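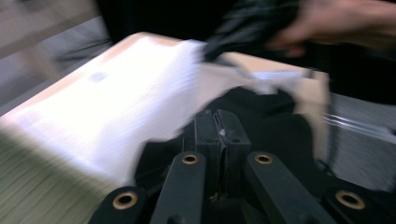 The Case for a Bare Table

Most written advice on folding laundry concerns the fold. It covers sleeve angles, thirds against quarters, and whether a T-shirt should stand on its edge in a drawer. Very little of it concerns the surface, and I think this is a mistake of emphasis. A mediocre fold on a good surface gives a usable stack. A careful fold on a crowded surface gives a crooked garment and, in my experience, a lost piece of mail.

My position is that a table used for folding should carry cloth and only cloth for as long as the folding lasts. Paper is the main offender. It is flat, so it gets treated as part of the table. It is light, so it travels with whatever is lifted off it. A mug announces itself when a towel lands on it. A sheet of paper does not.

The mechanics are simple. Fabric laid on bare wood meets one surface with a fairly constant drag. Put a loose printed sheet under half of a dark shirt and there are now two surfaces, one fixed and one free to slide. When you pull the hem toward you to square it, the half on the wood resists and the half on the paper goes along with the paper. The hem comes out skewed by a finger's width or more. You correct it, the sheet moves again, and the second correction is usually worse than the first. Knit cotton is bad in this respect. Fleece is worse, as anyone who has folded it in a dry room in February will know from the cling.

Then there is the lift. A garment picked up quickly from a table pulls air in behind it, and loose paper follows. Anything narrow attached to the cloth, such as a strap, a drawstring or a trailing strip of lining, sweeps the table as it goes. I have found a water bill inside a pillowcase. Seul-gi Pyo, with whom I shared a house for 2 years, once filed a lease renewal in the linen closet by the same method and did not locate it until the sheets were next changed.

The usual objection is space. Many households have one table, and it has to serve for bills, meals, homework and laundry. I accept this completely. I have one table myself, a Gotwood drop-leaf 26 inches deep with the leaf down, which is less than the length of an adult shirt from collar to hem. The objection argues for clearing the table, though, and people tend to raise it as an argument against. A small table has no margin for a second use. A large one might tolerate a stack of mail in the far corner. Mine will not.

A better objection came from Debora Cirillo, who read an earlier draft of this. She keeps her list on the table while she folds, a printed sheet with each family member's items for the week, and checks pieces off as they are stacked. Her view is that the paper is part of the job. I tried it for one load. The list was useful and its position was bad. Taped to the wall at eye level, it did the same work and stayed where it was. She tells me she has gone back to the table because the tape marks the paint. We have left it there.

Dong-hyun Joo folds on the bed and regards this whole subject as settled in his favor. A bed is large and generally free of paper. It is also soft and low. A soft surface gives way under the hand, so an edge pressed flat does not stay flat, and the height puts the load on the lower back. For sheets and duvet covers I concede the bed is better, and I use it. For anything with a collar I would take a hard surface at hip height, even a small one.

Some people recommend a folding board. I owned one by Brumen for most of a year. It gives consistent widths, and it solves the drag problem by supplying its own surface. It also has to be stored, and while in use it needs a clear table under it, at which point the table could have been used directly. I gave it to I-seul Yoo, who has shelves to match it and likes it very much.

The procedure I would defend is short. Move all paper to one place off the table before the basket comes into the room. I use a shallow tray on the chair. Wipe the surface dry. Put dark items down first, while the wood is clean and lint shows least – the opposite order to the one I was taught. Work with the long edge of the garment parallel to the long edge of the table. Lift straight up, then turn, and do not drag a finished piece over the next one. Long straps and ties get folded inward before anything else. The paper comes back after the last stack has left.

Clearing takes me under a minute. I grant that the whole saving per load is small and that a person who folds quickly and does not mind a crooked hem has no reason to change. There is also a cost in that the tray has to be emptied, and mine frequently is not. At present it holds two catalogs, a dental reminder and a receipt for 759 dollars that I need for the dryer warranty. The receipt has been in there since the dryer was installed. It has not been through the linen closet.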